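From: Frauke Heitmann
To: packing-automation list
Date: Nov 7, 2018
Subject: Re: [packing-automation] Jar handling at small sites, who does what afterwards?

Csenge Lakatos wrote:

> We are a dry goods packer with one hand line, mostly herbs and ground
> spice in glass. Management has asked for a proposal on a robot arm for
> jar placing. I can find plenty on cycle times and almost nothing on
> what the line staff do once the arm is in. Two questions for anyone who
> has been through it:
>
> 1. Did the number of people on the line change, and if not, what did
> their shift look like afterwards?
> 2. How did you teach the arm? Our integrator (Pikano) wants to program
> positions from drawings. A colleague has heard of sites where the
> packers themselves show the movement with a hand-held gripper.
>
> Csenge

Csenge,

We run a cell of the kind you describe at the Hegedűs site, on the retail spice bench. I will take your second question first, as the answer to the first depends on it.

We began with programmed positions. That worked for full cartons of one jar size arriving on a guided belt. It did not work on the bench, where returned and part-filled sample jars are sorted back into racks by hand. The jars are put down wherever there is room, some of them lying against each other, and the contents vary in level and weight. Glass with a white lid also gave our first vision set-up a good deal of trouble: it found the lid reliably and the body of the jar only now and then.

In September we changed to recorded demonstrations. A packer holds a two-finger gripper with a camera on it and does the job at normal working height. The recordings go to Flideo, who train the controller and send it back to us as a versioned file. We have 1,924 accepted recordings for the rack task at present. A recording is rejected if a finger touches the lid before the glass, if the jar is dragged more than a short distance, or if the operator's other hand comes into view.
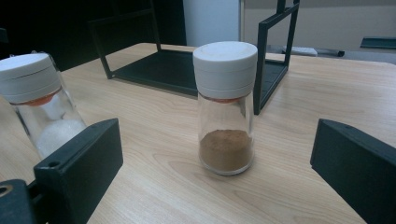
Rack task, approach with fingers open. Brown powder jar upright, second jar leaning at left, rack behind.

The approach is the part that took longest to get right. Our packers take a jar by the shoulder with the fingertips and turn the wrist as they lift. The gripper cannot do that. It needs to come in low, with the fingers well apart, and close on the body. Ariel Saludo, our senior packer on the bench, worked out that one should line up on the jar first and correct the angle afterwards, and her recordings are now the reference set for new starters. A leaning jar is treated as a separate task with its own recordings. If both are mixed in one session the controller tends to hesitate between them, and we lost most of a week finding that out.

Ground spice needs slower travel than granular product. A fast stop throws fine powder up against the seal, and customers return jars with powder caught under the cap. We limit acceleration for all powders and do not try to distinguish between them.

Now your first question. The bench had four people per shift before the arm and has four now. The distribution of work is as follows.

Two remain on hand sorting, which covers chipped glass, loose lids, anything with a damaged seal, and all jar shapes the arm has no recordings for. One looks after the cell: loading, clearing stops, wiping the finger pads, and logging faults. The fourth makes recordings in the morning and goes back to sorting in the afternoon. We rotate all four positions weekly. At first we did not rotate, and the person at the cell complained, correctly, that watching a machine for a full shift was more tiring than sorting.

Recording is limited to 30 minutes at a stretch, then a change of task. The hand-held gripper is heavier than it looks and the load sits forward of the wrist. Andor Katona from our safety office asked for the limit after two people reported sore forearms, and there have been no further reports. I would write such a limit into your proposal from the beginning.

Pay was the difficult item. Recording was introduced as ordinary bench work at the ordinary rate. The packers took the view that they were supplying skill which the company would go on using after the shift had ended, and asked for it to be graded separately. It was settled as a skilled supplement, paid for every shift on which recordings are made, including those where most are rejected. The last point matters. For a short period we paid by accepted recording, and people quite naturally stopped attempting the awkward jars, which are the ones we need.

It was also agreed that recordings are stored without the operator's name and may not be used for assessing individual speed. Flideo receives a session number only. If your works council is not yet involved, bring them in before the first session.

On output I would be modest. The arm is slower per jar than any of our packers. It handles some 200 jars in a normal shift on the rack task, and its benefit is that it continues through breaks and shift change. If your management expects a reduction in staff on a line of your size, our figures will not support it.

As to Pikano, I have no experience with them. Programming from drawings is perfectly sound if your jars arrive in fixed positions. I would ask them what happens when a jar is found leaning, and whether your own staff can add a new jar shape without a site visit. We could not under our first contract, with Dronano, and each new shape meant waiting for an engineer.

I can send you the rejection criteria and the rotation sheet off-list. The rotation sheet is in German but consists mainly of initials.

Regards,
Frauke Heitmann
Process engineering, Hegedűs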